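Hand-held gripper fault: your questions
Last updated 12th December

Ormsby trial users have sent us plenty of questions about the Fukora grippers since the jaw fault came to light. The supplier's own notice runs to a page and says very little, so we have tried to do better.

What went wrong?
On some pairs, the jaw position saved in the log drifted away from where the fingers really were. The operator closed the jaws on a bag strap and the log said they were still open. Of 76 recordings made at Hernside in May, five had the fault badly enough for us to throw them out.

Only five? Why the fuss?
Five that we caught. The software passed all of them, and a robot trained on those recordings would learn to let go at the wrong moment. We are now going back through the rest by eye.

Does it depend on the task?
Fukora says it shows up mainly with soft items. We are not convinced. Our coat rack task has cloth and bags in it, so of course that is where we found it – we hadn't looked very hard anywhere else.

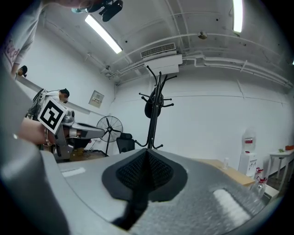

Is it the markers?
That was the first explanation we were given: a marker turned too far from the camera, or too much glare from the ceiling lights. Ruth Montoya repeated the task with the lights off and got the same drift. Dirty markers do cause trouble, so keep wiping them, but we don't accept them as the cause here.

Can I see the fault while I'm working?
Probably not. The fingers move as they should and there is no warning sound. With dark cloth between dark fingers, it is also hard to judge the gap on playback.
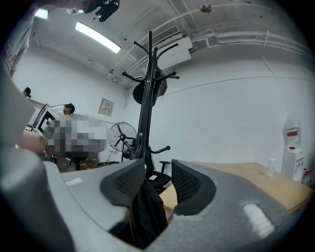
Does the green light mean my gripper is fine?
No. As far as we can tell it means the unit has power. Please don't treat it as a health check, whatever the quick start card says.

Is there a safety risk?
A hand-held gripper has only you moving it, so the risk while recording is small. Playing a bad recording back on a robot arm is another matter. Until further notice, nothing recorded on the affected units is to be run on an arm with anyone in reach.

What should I do before each session?
Open and close both jaws fully, then compare the log with a ruler. Do it again at the end. If the two differ, stop and report it.

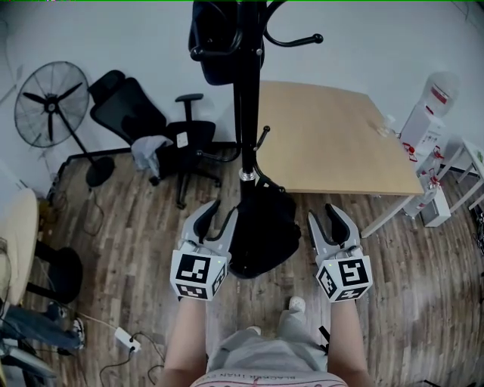

Nikau Katene
Equipment safety lead, Ormsby trial

Has the update fixed it?
Fukora says so. We asked for the test results and have been sent a summary with no numbers in it – make of that what you will. We will do our own checks before the units go back into normal use.

Who do I report a fault to?
Marama Hollis at the equipment desk. Give her the unit number and keep the recording, even if it looks useless.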